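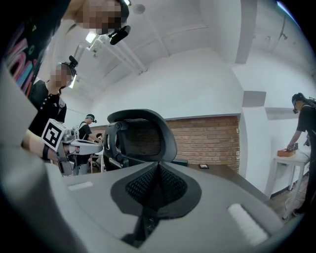

Kavitha Rai has wanted to teach machines to tidy up since she was a kid who hated tidying up, and she now gets to do it all day, on the second floor of an old building in Ivelbridge. I visited in November, expecting robots. What I got was a room full of people wearing cameras on their heads. They stood close together in front of a strip of bare brick, one of them holding out a gripper with a black and white square marker on it, another bent over a little white table with a hand on an orange box. I was told to step over the white cables and mind my elbows. I loved it immediately.

Kavitha runs collection for Clovex, a small company that gathers demonstrations of everyday hand work and turns them into training data for robots. She talks fast and with her hands, and about ten minutes in she had already put a gripper in mine.

"Squeeze," she said. "Now pick up anything. See, you're already useful!"

I picked up a pen, dropped it, and picked it up again. It's a strange feeling, like wearing somebody else's fingers. The grip is comfortable enough, but everything you normally know through your skin is gone, and you start watching your own hand the way you'd watch a toddler near stairs.

I asked whether the drop would have ruined the recording.

"No! Please drop things. A clean pickup is lovely, but a model that has only seen clean pickups has no idea what to do when the pen rolls. Your second try was worth more to me than your first. The one thing I'd have sent back is if you'd grabbed the pen with your other hand, which everybody does on day one. I did it for a week."

The idea behind the hand-held gripper is easy to grasp once you've held one. A robot arm with the same kind of jaws on the end can, in principle, repeat what the person did, and the person can do it in a kitchen or a stockroom without dragging an arm along. The camera on the gripper sees what the jaws are closing on. The head camera sees what the person is looking at. The marker helps work out where the gripper is in the room.

"People hear 'data' and think spreadsheets," Kavitha told me. "Mine is a guy closing a box. Then a different person closing the same box. Then the box is turned around and the light's different and somebody's left a mug in the way. I can get excited about a mug in the way, you have no idea."

She came to it sideways. She studied physical therapy first, in Bavden, and spent a couple of years helping people relearn how to button a shirt after a stroke. A friend showed her a video of a robot trying to open a drawer, and she says she found herself coaching it out loud.

"It kept going at the handle from the front with its wrist locked. I was sitting there going, no, turn your wrist *first*, sweetheart. I'd said those words to patients. So I wrote to the lab, and they were very nice and did not hire me. Then Satish did."

Satish Nambiar started Clovex and still does most of the calibration himself. He was at a desk with a gripper in pieces when I stopped by, and he answered my questions without looking up, cheerfully, with a screwdriver between his teeth for some of them. I asked him what goes wrong most.

"Time," he said. "You have a camera on the head, a camera in the hand, the sensor that says how wide the jaws are. They all think it's a slightly different moment. If the hand camera is late, then the robot learns to close before it gets there. It will grab air, very confidently."

They begin every recording with the same little ritual to fix this. The wearer holds the gripper up where the head camera can see it and snaps the jaws shut twice. Later the software lines up the snaps. When the whole room starts a session together it sounds like a flock of crabs.

I'd assumed everyone followed a script, and I was half right. There's a list of tasks, 37 of them when I visited, and each one is a single line with very little in it. "Put the box on the shelf" was one. "Open it and take out what's inside" was another. Kavitha used to write them out in detail, and she showed me an old one, a full page on how to fold a dish towel, complete with thumb positions.

"Terrible," she said, delighted. "I got 44 recordings of my own towel fold, done badly by other people. You could tell they were thinking about the page. They moved like they were carrying soup. So I threw the page out and wrote 'fold the towel,' and the next day Habibur did this thing where he shakes it out first, one snap, and lays it down flat. Gorgeous. I would never have written that down."

Habibur Cassim, when I found him, was modest about the shake. He used to work in a hotel laundry. "You learn it or you don't go home," he said. He's one of the people Kavitha asks to try a new task before anyone else, and he has opinions about which ones should be thrown away. Zippers, for example. He hates zippers with this gripper. He demonstrated on his own bag and got it a third of the way along.

"A hand has the other hand," he said. "Two of these is better. One of these, I want to throw the bag out of the window."

Kavitha kept zippers on the list anyway, for two-handed sessions only, and they argue about it in a friendly way every time it comes up.

I wanted to know how crowding works. With so many people in one room, cameras pick up other people's arms, other people's tables, conversations at the edge of everything. I'd have thought a research outfit would want blank walls and silence.

"We had that! We had curtains," Kavitha said. "The first batch we made was behind gray curtains, one person at a time, and it looked so professional. And the policy trained on it was great, behind gray curtains." She laughed for a good while at that. "Marina took it to a real break room and it fell apart. Somebody walked past with a sandwich and the arm stopped dead. Now I want office chairs, I want feet, I want somebody reaching across. As long as everyone in the room has agreed to be recorded, and faces get blurred before anything leaves the building, mess is good for us."

Marina Katsaros is on the other end of the work. She trains the policies, in a room down the hall where the robot arm lives, and she and Kavitha trade batches and complaints all day. I got to watch the arm run through a test. It was putting cartons on a shelf, a job it had learned from the recordings next door, and it did something so human that I made a noise. It nudged the carton from the side to square it up before letting go.

"Oh, the nudge," Marina said. "It gets that from Malathi."

She can tell. After enough hours with the footage she recognizes people by the way they approach a handle. Malathi Reddy nudges. Habibur goes fast and then slows right down for the last bit. One person, whom Marina declined to name, taps the jaws together before each pickup like someone testing barbecue tongs, and for a while the robot did that too.

"I was going to filter it out," she said. "Then I got fond of it. Then I filtered it out."

I asked her how much data is enough, which I gather is the question everyone asks. She wouldn't give me a total. She did tell me about a test where she trained on 99 recordings of a single task from one person, and then on the same number spread across everyone in the group. The single-person version learned faster and looked smoother. The mixed version was clumsier for longer, and it was the one that coped when she moved the shelf.

"It's one comparison on one task," she said. "Don't put it on a poster. But I moved the shelf again and again, because I was having such a good time."

Back on the floor, I asked Kavitha about the tiring parts, and she answered straight away. The headgear gets heavy. Necks go before hands do, so sessions are short and people swap between wearing and resetting, which means putting everything back into a new starting position while someone else records. She does shoulder rolls with the group between sessions. She says the physical therapist in her can't watch a person look down at a table for that long without stepping in, and I saw her walk behind a colleague and raise the tabletop with two boxes of printer paper before he'd even noticed he was stooping.

What she'd like next is kitchens. Clovex has an arrangement with Namboodiri, a family restaurant near the river in Ivelbridge, to record during prep before it opens, and she has been over there with a notebook, watching the cooks.

"There's a woman there who closes drawers with her hip," she said. "How am I supposed to record that? I have a camera on her head and a camera in her hand, and the best thing she does all morning is with her hip! I've been thinking about it for days. Satish says don't you dare ask him for a hip sensor."

Had she asked?

"I've drawn one," she said, and went to find the notebook.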